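PRE-RUN AND DATA INSPECTION CHECKLIST
Hand-held gripper demonstrations, soft produce task
Project: Panunon
Site: Trirnent, home site
Inspected by: Tracey Cheetham
Date: Tue 14 March

Scope: covers the hand-held grippers, the table area, the floor, and the recorded demonstrations used for the grip-width result. It does not cover the arm cell at Treltitz, which has its own sheet.

Ratings: OK, OK with comment, FIX (work may go on, repair before next inspection), STOP (no recording until cleared).

SECTION A. GRIPPERS

A1. Jaw tips seated and tight. OK
Checked both units by hand. No play at the tips.

A2. Pads clean, edges not lifting. OK with comment
Pads were wiped before the first run. Juice gets under the edge of the pad and softens the glue. Wipe after every split fruit and let the pad dry before picking the tool up again.

A3. Pivot pins and link bars move freely. OK
No grit. No oil is to be used on any part that passes over food.

A4. Full open and full close read correctly in the log. OK with comment
Unit two read slightly wide at full close on the first try. Re-zeroed and read correctly three times after that. If it drifts again, pull the unit and send it to Nuttall for a new sensor.

A5. Operator can let go at any point without the jaws snapping shut. OK

SECTION B. TABLE AND FLOOR

B1. Table stable, cloth flat under the plate. OK
The cloth is allowed. Earlier sets were all shot on a bare bench, and the policy trained on them did poorly in homes.

B2. Plate does not slide when the item is pushed sideways. OK with comment
Holds for light contact. A hard push from one jaw will move it. Operators should center on the item before closing.

B3. Walking path clear of cables. FIX
Loose cables on the floor tiles between the table and the cabinets. Nobody has to cross there during a run, but people do step back that way between runs. Coil them and put them away, or tape them down along the wall.

B4. Power outlets not overloaded. OK

B5. Produce used in runs kept apart from food for eating. OK with comment
Handled items go in the marked bag at the end of the day. Please do not put them back in the refrigerator.

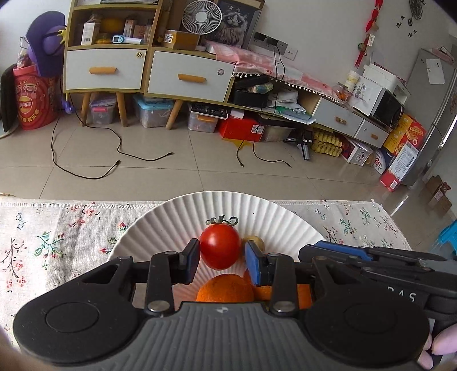

Grip width at first contact is the number this whole method depends on, so Section C takes up most of the inspection time. The method is simple to state. The operator closes on the item until both pads touch, the log stores the width at that moment, and the policy learns how much further to close from there. It goes wrong when one pad touches well before the other. In the approach shown, the left tip is nearly against the tomato and the right one still has a narrow gap to close, and if the operator keeps squeezing without shifting over, the left pad will push the tomato before the right pad meets it. The stored width then belongs to a moving item. We want the hand moved to even out the gap first, then the close.

SECTION C. RECORDED DEMONSTRATIONS

C1. Count matches the plan. OK with comment
Plan was 3000 demonstrations. 2918 passed the automatic check. The rest were dropped for missing width readings or lost tracking. No need to record more for this result.

C2. Both pads in view at contact. OK
Watched a sample of 300. In a few, the item hid one pad for a short time. These were left in.

C3. Off-center closes flagged. FIX
The script only flags a run when the item has already moved a long way. Small pushes get through. Lower the limit and run the script again on the full set before anyone trains on it.

C4. Test items kept out of the training set. OK
The held-out items are listed by number in the project folder. Checked against the training list, no overlap.

C5. Result can be repeated from the stored files. OK with comment
Trained again on a subset of 1000 using the same settings. The subset policy bruised more tomatoes than the full one, and the order of the methods did not change. Contact width plus a learned close still came out ahead of a fixed force limit. The difference was small on citrus and should be reported that way.

SECTION D. PEOPLE

D1. Operators shown where fingers must not go. OK
Keep fingers behind the link bars on both units at all times, including when handing one over.

D2. Breaks taken. OK with comment
Wrist strain was reported by one operator last month. Switch hands or stop when the grip starts to feel heavy.

D3. Anyone living at the site told when recording is on. OK

OPEN ITEMS
B3, cables: clear before next run.
C3, off-center script: clear before training.
A4, unit two: watch only.

No STOP items. Recording may go on. Next inspection in April, same sheet.

Signed: T. Cheetham

Panunon project, Trirnent | Contact the safety desk | Copyright Panunon | Back to top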